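The Britivow 37 on a Week of Ferries and Hill Towns

By Niloufar Mirzaei
Jul 30, 2026
17 comments · 200 shares

I've been carrying the same battered backpack since college, so it took a lot to get me to switch. The Britivow 37 did it before I'd even left the ferry terminal at Brindgate!

It opens flat like a suitcase, with a zipper that runs around three sides, and that alone changed how I travel. I packed for seven days on the Plidomton coast (two pairs of shoes, a rain jacket, a swimsuit I used every morning) and still had space for a jar of fig jam and a ridiculous straw hat I bought on day two.

How it carries

Beautifully. The hip belt is wide and soft, and the shoulder straps slide up and down a panel on the back so you can fit it to your own height. I'm short, and most packs this size bang against me when I walk. I climbed the stairs from the harbor to the old town with all my stuff on my back and got to the top sweaty but happy — then went straight back down because I'd left my water bottle on a bench.

Small things I loved

The top pocket is deep enough for a passport, snacks and a paperback. The side handle is exactly where your hand goes when you pull the bag off a bus rack. There's also a flap that zips over the straps, so it can go in the hold without getting chewed up.

Small things I didn't

The rain cover lives in a pocket at the very bottom, and I had to put the bag down on a soaking wet dock to get it out. The bottle pocket is tight too, and with the main section full my big bottle just wouldn't go in. My friend Hong has last April's version and says hers is looser, so maybe they changed the fabric.

Would I buy it again? Yes, in the green this time. I'm taking mine back to the islands as soon as I can get the days off, and I already know which ferry I want — the slow one, with the good coffee.
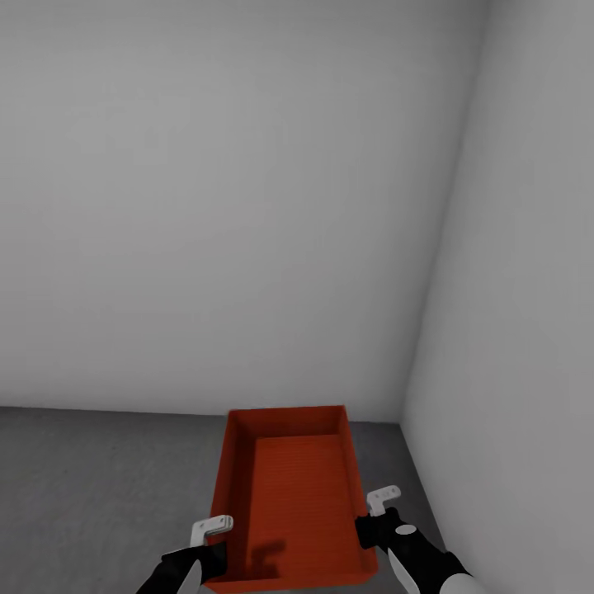

17 Comments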